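Forgotten Purchases at the Self-Service Checkout: A Study of the Tralberg Store, Tilladlow

Final project report, Retail Operations module
Submitted Friday, April 29, 2011

1. Background

The project was carried out at the Tralberg supermarket in Tilladlow, which serves the town and the villages on the Drunitz road. The store has had four self-service tills since the front end was rebuilt. In the months that followed, the service desk reported a rise in the number of paid-for goods left behind by customers. The store manager agreed that the matter was suitable for a student project and gave access to the lost goods book, in which desk staff enter each item, the time it was found and whether it was reclaimed.

The aim was to establish which goods are left behind most often, at which tills, and whether a simple change to the packing area would reduce the number. Theft, refunds and pricing errors were outside the scope of the work.

2. Method

Entries in the lost goods book were copied into a spreadsheet and sorted by till type, product group and hour of day. The book contained 1881 usable entries. Entries with no till number, or with handwriting that could not be read, were set aside. Sessions of observation were then held at the front end over 12 days, with the agreement of the store. No customer was approached or recorded by name.

A short questionnaire was also left at the service desk for customers who came back to collect goods. The response was poor and the answers have been used only as background. 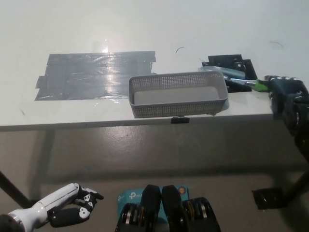
The packing area was considered separately from the till itself, as the two are supplied by different firms and are cleaned and repaired under different arrangements. At the staffed tills, goods pass down a belt and collect in a deep well, where small items can lie against the side panel and be missed. A shallow open container is easier to check. A light grey plastic basket with small holes in its walls and a smooth, solid floor, set near the front edge of a white tabletop, leaves little in which a packet of batteries or a birthday card could be hidden from the person standing over it. Size is the main drawback, as a full weekly shop would need several such baskets and the self-service bays have room for one.

3. Findings

Of the usable entries, 1116 related to the self-service tills and the remainder to the staffed tills. This was a larger share than the store had expected. The self-service tills handle fewer large shops, and the difference cannot be explained by the volume of goods passing through them.

Small items bought last were the most common group, followed by goods kept under the trolley and paid for from a loose barcode. Cash change was entered in a different book and was not counted. Multipacks of water appeared often in the warmer months and hardly at all in December, when gift wrap and cards took their place.

Observation suggested that customers tend to leave once the receipt has printed. At the Moon units, the receipt slot is on the opposite side from the bagging shelf, and customers were seen to turn towards the exit as they took the receipt. The older staffed tills do not have this arrangement, as the cashier hands over the receipt across the packing well.

4. Recommendations

The store should ask the supplier whether the receipt slot on the Moon units can be moved to the bagging side. Until an answer is received, a printed reminder should be fixed at eye level beside the slot. The existing notice is on the floor and is covered by trolleys for much of the day.

The lost goods book should be given a fixed column for till number. Customers reclaiming goods should be asked to show a receipt, but should not be refused if the item matches the entry.

5. Limitations

The book depends on staff having time to complete it, and busy periods are probably under-reported. The findings apply to one store only. A report limit of 3000 words meant that the tables by hour of day have been placed in the appendix.

Contact the department office | Copyright 2011 | Back to top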